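Sturine reading room to stay open late through the winter

Readers in Sturine will be able to stay on until half past eight in the evening from October, after the library on Melnyk Street won the money it needed to keep its heating and lights on for longer. It is lovely news for a building that has looked after so many of us over the years, and that came rather close to losing its evenings altogether last spring.

The extra hours were asked for by 342 people who signed the petition left on the front desk, many of them adding kind notes in the margins about homework done there, or letters written, or simply a warm hour spent with the paper before the bus home to Drernar.

Part of the grant has gone on the upstairs room, which had been shut to the public for the best part of two years and now has a fresh coat of paint, new blinds and seats for 30 readers. The old carpet has gone too, and not many will miss it!
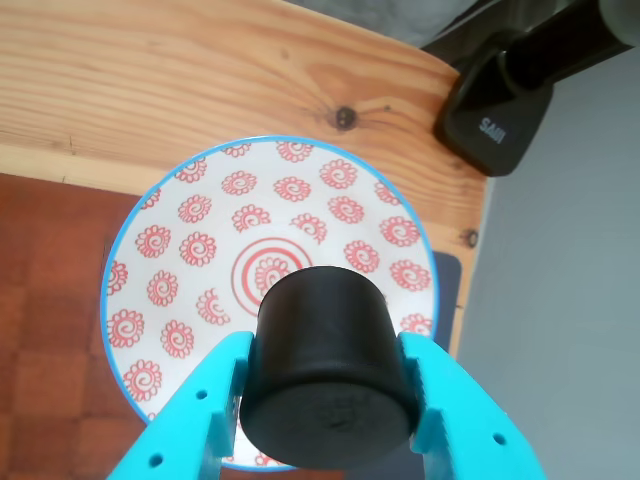 What is on upstairs

The Harik reading circle moves up from the children's corner and will meet at seven, with tea from half past six for anyone who likes to settle in first. Large print books, 161 of them at the last order, have been shelved by the lift so that they can be reached without a stool. Membership is free, as it always has been, and the number 53 bus stops just across the road until ten.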